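The Smallest Kitchen in Girthorpe

At Predia, the robots cook on a stove that comes up to your thigh, and the people who teach them have developed opinions about it

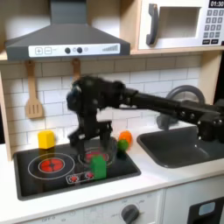
Mawar Sembiring spent nine years on the line in restaurant kitchens before she took a job where nothing gets hot. Her title is demonstration operator. Her shift starts at 7 a.m., and by the first coffee she has usually moved a block from one side of a toy stove to the other more times than she cares to remember. The robot follows her hands. Later, if the training goes well, it will do the same thing with her hands out of the picture.

"My mother asked what I made at work," she says. "I told her I made a robot put a lime next to a pan. She said, and then what? I said, then I take it away."

Predia occupies the second floor of a former shoe warehouse in Girthorpe, above a tile showroom. It sells software that lets robot arms handle loose objects, mainly to companies that pack meal kits and airline trays. The software learns from demonstrations, which means that somebody has to demonstrate. Two years ago that somebody was whichever engineer had lost an argument. Now there are 44 people on the payroll, and more of them move blocks than write code.

The company's records show 2637 demonstrations in December, a figure Rami Khoury, who runs operations, likes to bring up with visitors. It is less popular on the floor. For a while it hung on a screen by the door, with each operator's share in a different color. Khoury calls this the transparency period. Everyone else calls it the race.

"People got fast," he says. "Then we looked at what the robots had learned, and they had learned to be in a hurry."

The arms snatched. They knocked things over with confidence. A good part of the following month went into recording the same tasks again at a civilized pace, and the screen now shows the lunch menu from the place across the street.

I had expected to write about jobs disappearing, and some have. Vinex, a tray-packing company that was one of Predia's first customers, used to run three evening lines by hand and now runs one. Herman Siregar worked on one of the other two. He was offered retraining, which he describes as "a folder," and then a place at Predia, which he took because it was closer to his house. He is careful about how he tells this story. The pay is a little better. His knees are a lot better. The people he ate supper with for six years are mostly somewhere else.

"I used to pack trays," he says. "Now I teach the thing that packs trays. You can see how a person would have thoughts about that."

He has thoughts about the equipment, too. On his first day he sat down in front of a toy kitchen and waited for someone to bring out the real one. He is still slightly offended by the microwave. His daughter, who is five, considers his career to be the finest in the family.

What the operators turn out to be good at is hard to put on a résumé. Siregar can tell from the way an arm comes down whether the grasp will hold. Sembiring puts her blocks in awkward places on purpose, on the theory that real cooks do. Ritu Kandpal, an engineer who came from Wieczorek, a maker of bakery machinery, admits that it took her a while to start asking them about any of it. She had been fixing a problem with dropped objects for weeks when Siregar mentioned that the fingers were closing too early. He had assumed she knew.

She now sits on the floor two mornings a week, at a desk she describes as temporary. It has a plant on it.

The operators have won some changes of their own. Sessions are capped at 50 minutes, after a winter of sore wrists. Chairs were replaced. Sugeng Simanjuntak, the longest-serving operator, negotiated both, along with a rule that anyone whose demonstrations go into a customer's product gets told which product it is. Management found that last request puzzling and agreed to it within a day.

"I wanted to know where I was working," Simanjuntak says. "I mean my hands. The rest of me is in Girthorpe."

He has no illusions about the long run. Every good demonstration is, in theory, one fewer that will be needed. Khoury insists there will always be new tasks, and has a slide to this effect. Simanjuntak has seen the slide. He has also signed up for an evening course in robot maintenance, paid for by Predia, which three of his colleagues are taking with him.

Sembiring isn't one of them. She is saving for a lunch counter, six stools and a flat-top, and she has already picked out the street. I asked whether she would put a robot in it. She thought about this for longer than I expected, and said it could do the dishes.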